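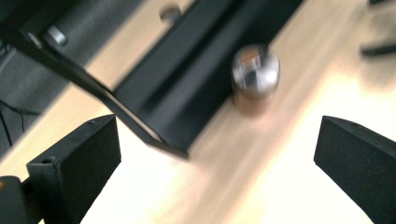
How to Re-Oil a Pale Wood Tabletop Without Turning It Orange

Posted August 2022 in Furniture

Pale wood looks wonderful in the store, where no one eats spaghetti on it. Ours is a Kirklow table that cost $249 and has since hosted homework, soldering, a leaking planter and one ambitious fondue. It gets fresh oil twice a year, in August and again in December before the relatives come and set glasses on it.

This method is for oiled or bare wood. If your table has a hard, shiny coat that water just sits on, it's probably varnished, and oil will lie on top of it and sulk.

What you need

Clear or white-tinted furniture oil (I use Nasell Natural White)
Sandpaper, 200 grit or whatever your store has closest to it
A sanding block
Dish soap
Four or five old cotton T-shirts, cut up
A window with good daylight
A free afternoon and somewhere else to eat dinner

Clear the table

All of it. I know you want to slide the small stuff down to one end and work around it. I have done this, and I own a table with a faint outline of a pencil cup to prove it. Little metal things are the worst offenders, as a damp steel base can leave a gray ring that goes deeper than you'd think.

Wash it

A few drops of soap in warm water, a cloth wrung out until it's barely damp, and wipe along the grain. Go over it again with plain water. Then leave it alone overnight. The package says two hours, but the package doesn't live in my climate.

Sand lightly

Wrap the paper around the block and go with the grain in long, boring strokes. You're after a slightly fuzzy feel, and you can stop when you get it. Spend an extra minute on rings and stains, but feather outward as you go or you'll trade a dark circle for a light one. Don't bear down near the edges if the top is veneer. Veneer is thinner than your patience.

Vacuum, then wipe off the dust with a dry cloth.

Check it from the side

Crouch until your eye is level with the top and look toward the window. Low light shows every scratch and swirl you missed. It's demoralizing. Sand those spots again.

Oil

Shake the can and put a small puddle on the cloth, never on the wood. Rub in a thin coat, one section at a time. After 15 minutes, wipe off everything that hasn't soaked in, including the bit you were hoping to count as a second coat. Oil left standing gets sticky and goes yellow, and that's how a beige table becomes a pumpkin.

Let it dry for a day and repeat if it looks thirsty.

One serious note: oily rags can heat up and catch fire on their own. Spread them flat outside to dry, or soak them in water and seal them in a metal can until you can get rid of them.

Putting things back

Give it three days before anything heavy goes on, and stick felt pads under monitor stands, speakers and lamps. Coasters are also available, I'm told.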